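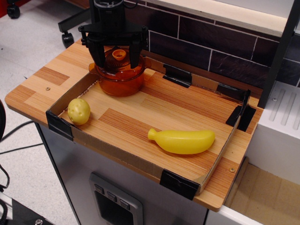 Sorlow Open Day: Toy Kitchen Demonstration Recordings

Data card and README
Maintained by Rhun Humphreys and Jaruwan Saengthong, Cesent
Last changed 27 Mar 2022

Summary

This folder holds the recordings made during the open day at the Sorlow workshop, when visitors watched a robot arm pick up and move toy food and toy cookware on a small play kitchen. Some visitors also drove the arm themselves. There are 47 recorded runs in all. Each run is one attempt at one task, with the camera pictures, the arm positions, the gripper opening and a short written instruction.

The set is small. We share it for people who want to test a loading script, try out a labelling tool, or look at how people with no practice steer an arm compared with people who do it every week. It is too small to train anything useful by itself.

Setting

The demonstration took place at one end of the ground floor. The play kitchen stood on the floor at a height that suits the arm and lets seated visitors see what is going on. The work area is the wood-grain countertop, with a shallow cardboard border taped down around most of it. The border has no base, so objects rest on the countertop itself. Its walls are low enough for the gripper to pass over from any side.

Visitors came in groups and stayed for 30 minutes. Each visit had the same order:

1. A short talk on what the arm can and cannot reach.
2. A few runs by one of the staff, with the instruction read aloud before each.
3. Turns for anyone who wanted one.
4. Questions while the counter was set up again.

Most of the questions were about the gripper. People wanted to know how hard it squeezes, whether it could hold an egg, and what it does if there is nothing between the fingers when it closes. The last one can be seen in several of the runs: the fingers meet and the arm carries on as if it were holding something. We left those in and marked them as failures.

Objects

All objects are toys. The ones used most are listed here with the names that appear in the instructions.

orange pot: translucent orange plastic, with a short handle on each side
orange lid: matches the pot, with a ring-shaped knob on top
potato: yellowish-green, knobbly, with small dimples for eyes
banana: smooth yellow plastic

The pot and lid are labelled as two objects even when the lid is on. If an instruction says "move the pot", a run counts as a success whether or not the lid stays in place, as long as the pot ends up where it was asked to go. If it says "move the pot with its lid on", both have to arrive together.

The orange plastic gave our colour-based object finder some trouble. It picked up the countertop strips through the side of the pot and drew the outline too large. The outlines in this set were corrected by hand by Jaruwan. Outlines for the potato and the banana are mostly as the tool made them.

Tasks

There were 4 tasks. The wording of the instruction varied a little with whoever was reading it out, and we kept the wording as spoken.

lift_lid: take the lid off the pot and put it down inside the border
move_pot: move the pot to a named part of the counter
potato_in_pot: put the potato in the pot, starting with the lid off
swap_sides: exchange the positions of the potato and the banana

Visitors liked lift_lid best and asked for it again and again, which is why it makes up more of the set than the others. The knob gives the fingers little to hold, and a few millimetres to one side is enough to tip the lid. Several people found a better way by gripping across the rim of the lid. Rhun had told the first group this would not work. He has changed the talk.

swap_sides was the least popular. It needs a third spot to park one of the objects, and people driving the arm for the first time often forgot which one they had already moved. Runs of this task are long and contain a lot of waiting.

How the runs were recorded

The arm was driven with a hand controller. Moving the controller moves the gripper, and a trigger opens and closes the fingers. The controller ran through Skoltum, our own control program, with speed held down to the limit we use for visitors. Staff runs were recorded at the same limit so that the two kinds can be compared.

Each run starts when the person driving presses the side button and ends when they press it again. Where a visitor forgot to press it the second time, a member of staff ended the run, and the last part was cut back by hand to the point where the arm stopped moving. These runs have trimmed set to yes.

Pictures and arm positions are saved 5 times a second. This is slower than our usual rate. The machine at the open day was also feeding the large screen, and we chose the lower rate to avoid gaps.

The camera was not moved between runs, but it was knocked once during the afternoon and put back by eye. Runs after that have camera_shift set to yes. The difference is slight. It matters if you want to turn picture positions into counter positions, and the calibration file is only right for the earlier runs.

Folder layout

README.txt: this document
runs/: one folder for each run, numbered in the order recorded
runs/NN/pictures/: the camera pictures in time order
runs/NN/arm.csv: time, gripper position, gripper angle, finger opening
runs/NN/run.json: the fields described in the next part
outlines/: object outlines for the first picture of every run
calibration.json: see the note on camera_shift

Fields in run.json

task: one of the task names given earlier
instruction: the words read out before the run
driver: staff or visitor
result: success, partial or failure
trimmed: yes or no
camera_shift: yes or no
notes: free text, often blank

The result was decided by the member of staff standing at the counter and checked later against the pictures. Where the two did not agree, the later judgement is the one in the file, and the notes field says so. "Partial" means that some of the instruction was carried out, for example a lid that was lifted and then dropped outside the border.

Things to know before using it

The background is cluttered. The play kitchen is in an ordinary workroom, and chair legs and cables on the floor are in view to the left of the counter. We have not masked anything out. Methods that take the difference between two pictures will pick up changes in the room as well as on the counter.

Starting positions were not drawn at random. Whoever reset the counter put things down where it was convenient, and the pot in particular tends to start towards the back. If you need an even spread of starting points, this is the wrong set.

Visitor runs have many more stops and small corrections than staff runs. A few visitors handed the controller to someone else partway through. The notes field says "two drivers" when we noticed it, and there may be others.

Height is hard to judge from a single view, and drivers were often looking at the real counter and not at the screen. They had information that the pictures do not carry. Keep this in mind before concluding that a visitor did something odd.

People and consent

Sound was not recorded. Drivers are not named and there is no way to link two runs by the same visitor. Everyone who took a turn was told that the arm and the counter were being recorded, and signed a sheet at the door. Before release, we looked through every picture and took out two runs in which a visitor's face could be seen when they leaned in. The number given in the summary is the number left after that.

If you came to the open day and want your run removed, tell us the task and more or less when you had your turn, and we will find it.

Use

The recordings may be copied, changed and passed on for teaching and research. Please keep this file with them. If you mention the set in writing, call it the Sorlow Open Day recordings and give Cesent as the source. The Skoltum program is not included.

A reader for the folder layout is kept in Espiritu, our shared tools collection, under the name openday_reader. It loads one run at a time and skips blank notes.

Known problems

Run 12 has a gap in arm.csv near the start. The pictures are complete.
Runs 20 and 21 have the same instruction text. The text in 21 is right, and the one in 20 should ask for the potato.
The finger opening never reads fully closed, even when the fingers are touching. Treat the lowest value in each run as closed.
The outline for the lid is missing in runs where it starts off the counter.

Planned

We mean to hold another open day in July with the same kitchen and a second camera looking from the side. Those recordings will go into their own folder and will not be mixed with these. Corrections to this set can be sent to Jaruwan at any time, with the run number in the subject line.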